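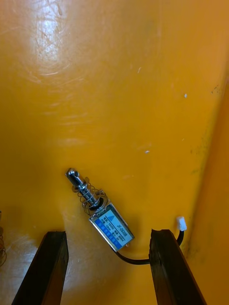 *JF-0530B solenoid in a parts tray, seen from the wrist camera.*

# About Brosasov

Brosasov is a small test shop. Companies that assemble small electrical parts come to us before they buy grippers, arms, cameras or controllers, and we try the equipment on the parts they plan to run. We don't sell hardware and we take no commission from the people who do.

Killian Riviere and Constanza Echeverría started the business after working together at Drudum, where they set up assembly cells. Killian runs the bench. Constanza handles the controllers and writes the reports.

## How we test

Most of our work is side-by-side comparison. A standard gripper trial is 100 picks per part for each set of fingers, and a full comparison is 400. We log missed picks, dropped parts and snagged leads separately. Cables cause more trouble than the parts they hang from, so we leave them attached.
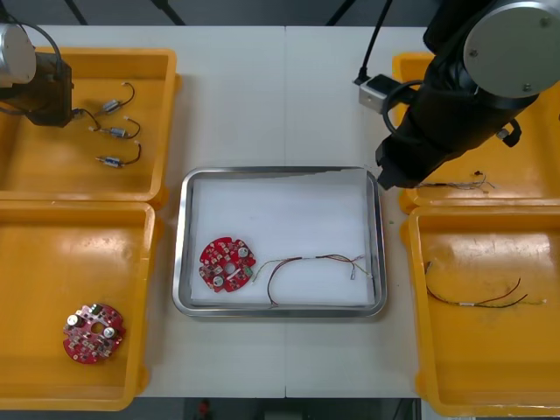 Two arms share the bench. Motors, boards and harnesses go in yellow trays at the sides, with a steel tray in the middle as the work area. Part positions are changed between runs, and the same set of positions is used for every gripper in the comparison.

Camera trials use the same parts. Glossy trays throw glare, and we keep them in the test for that reason: customers have them on their own lines. We compare wrist views with a fixed view of the table and report each one by itself.

## Current work

The Geko finger comparison runs through May. The Domínguez controller trial comes after it, with 198 runs planned.

## Visiting

Customers are welcome to watch their own trials. Monday is setup day, so please pick another. Send parts ahead with cables and connectors fitted, plus a few spares.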